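Siltach Opens Its Repair and Refill Center for Household Goods in Dağdelen

DAĞDELEN, May 1, 2019 - Siltach, the household goods company, opened today its first center for repair and refill. The center occupies the ground floor of the former Kallen spinning mill, which stood closed for many years. Residents of the town can bring there kitchen and bathroom articles from any maker, and Siltach staff will repair them for a small fixed fee.

The center has 22 employees, most of whom worked before in the textile trade. They were trained during the winter by Saadet Ağca, head of workshop at Siltach, in a course that began in December.

"People in our region do not like to throw away a good thing," said Perihan Sönmez, managing director of Siltach. "My own mother kept one kettle for all of her married life. We wish to sell products which deserve such patience, and when they break, we wish to be the ones who mend them."

During a trial period the workshop accepted 837 articles for repair. Lamps and kettles were the most frequent, followed by folding chairs. Of the articles accepted, 73 could not be repaired and were taken apart for their parts, with the agreement of the owners.

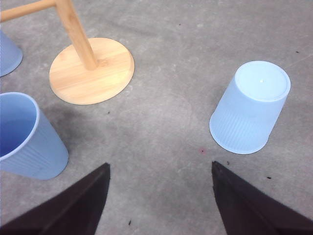

Light blue cups and a wooden stand on the concrete floor.

Beside the workshop there is a refill counter for dish soap, laundry liquid and vinegar. Customers come with their own bottles and pay by weight. The soap is made by Tirnia, a family company from the same valley, and is delivered in drums that go back to the maker when they are empty.

"For a small producer like us, the bottle was often more expensive than the soap inside," said Morena Serra, sales manager of Tirnia. "Now we can put the money in better oils, and the price for the customer remains the same."

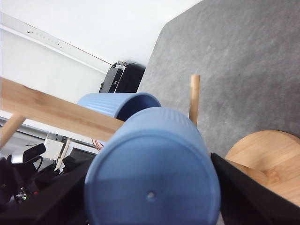 The renovation of the mill was planned by the architect Jong-dae Ra, who kept the tall windows and the old loading door on the river side. Over 4000 roof tiles were cleaned by hand and put back in their place. A second phase will add a classroom on the upper floor, where Siltach intends to offer evening courses in basic repair. The date of this phase is not yet decided - it depends on the building permit for the staircase.

The center is open every morning, and also in the afternoon during the summer months. No appointment is needed for small articles. For furniture, visitors are asked to call before they come.

Press contact:
Tahmineh Daneshvar
Communications, Siltach
Former Kallen Mill, Dağdelen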